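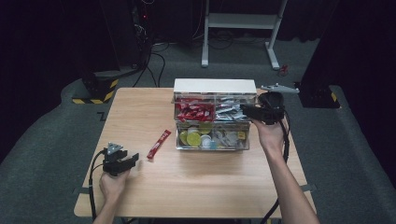
My father was sent home with a PICC line in his right arm for a six-week course of IV ceftriaxone (vertebral osteomyelitis, culture positive for Streptococcus). We are on day 19. Supplies are kept in one place and snacks in another, a clear divided box with a white lid, because he wants something to eat after each dose and the packets are easy to reach one-handed. The infusion itself takes 30 minutes once a day. Since the last dressing change the line flushes normally with 10 mL saline, but I get no blood return from it. Two days ago it returned blood without difficulty. No fever, no arm swelling, no pain on flushing. Platelets at the last weekly draw were 208, CRP is falling. The home nurse is not due until the end of the week. Is it acceptable to continue giving the drug through a line that flushes but does not draw?
Posted October 28, 2018 by dultiten_caregiver

Tarek Rizk
What you describe is usually called a withdrawal occlusion or partial occlusion. The common causes are a fibrin sheath or tail at the catheter tip acting as a one-way valve, the tip resting against the vein wall, and a mechanical problem outside the body. Check the last one first. Look for a closed clamp, a kink under the new dressing, or a securement device that bends the catheter at the exit site. Then have him raise the arm, turn his head to the other side, cough, and take a deep breath while you pull back slowly on a 10 mL syringe. Don't use a smaller syringe and don't force anything in.
If there is still no return, call the infusion pharmacy or the nurse line today and do not give the next dose until they tell you to. Blood return is part of confirming that the tip is where it should be. Ceftriaxone is not a vesicant, so some services will allow a dose through a line like this and others will not. That decision belongs to whoever is managing the line. They may order a chest film for tip position or instill alteplase, normally 2 mg in 2 mL with a dwell of 30 minutes to 2 hours.
Also compare the external length of the catheter with the figure recorded at insertion. If more is showing than before, it was probably pulled back during the dressing change.
Same-day evaluation is needed for swelling of the arm or neck, new shoulder or chest pain, fever or chills after flushing, or fluid leaking at the site.

kitetti
Had this with mine, it was the clamp. Check the clamp.

pukari_rn
Agree with most of the above. Two additions. Flush with a push-pause technique and clamp in the order your cap requires, which differs for positive, negative and neutral displacement caps. If the cap was changed together with the dressing, the nurse may want to replace it before trying alteplase, as a faulty cap can block aspiration. Second, write down the date of the last good blood return. They will ask.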